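About Sarkar Water Testing

Sarkar is an independent laboratory for the sampling and analysis of drinking water, well water and process water. The laboratory is in Dasitthorpe, with a smaller sample reception point in Atness. We work for private well owners, landlords, farms, food producers and small water suppliers.

What we test

Our standard well water package covers 22 parameters, including pH, conductivity, turbidity, hardness, nitrate, iron, manganese and lead, together with coliform bacteria and E. coli. Single parameters can be ordered separately. Legionella is tested by culture, and results take longer than for the other bacteria as the plates must be kept in the incubator for the full period.

We do not test swimming pool chemicals, sewage sludge or soil. Enquiries for these are passed back to the customer the same working day.

Sampling

Customers may take their own samples with our bottle kit or book a sampler. The bottles for bacteria are sterile and contain a small amount of sodium thiosulphate, which removes any chlorine left in the water. They must not be rinsed before use. The metals bottle is filled after the tap has stood unused overnight, unless the order form says otherwise.

Samplers cover addresses within 60 miles of Dasitthorpe. Bacterial samples are carried in cool boxes and logged in on arrival – the time of sampling, the time of receipt and the temperature of the box are all printed on the report.

Reports

Each report states the method, the result, the unit, the limit of detection and the measurement uncertainty. Where a legal limit applies, it is given beside the result. We report what was found in the bottle; we do not certify a well or a building. Reports are kept for 4 years and can be sent again on request.

Since September, reports have been issued through Nirniritz, our online results service. Paper copies are still posted to customers who ask for them.

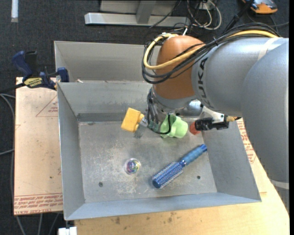

Industry and process water

Process water is handled as a separate service with its own order form. It covers cooling circuits, closed heating loops, rinse water and boiler feed. The usual parameters are conductivity, chloride, dissolved iron, copper and total bacterial count. Glycol content is measured on request.

Sites with several sampling points receive a numbered plan, and the same numbers are used on bottles and reports so that results can be compared from one visit to the next. The smallest sample accepted for the full process package is 300 ml per point. Samples with visible oil should be marked on the form – they are prepared in a separate room.

Opening times and deliveries

Sample reception in Dasitthorpe closes one hour before the laboratory. Atness accepts sealed kits only, and these are brought over by van at the end of the morning.

Page last revised 10 Mar 2023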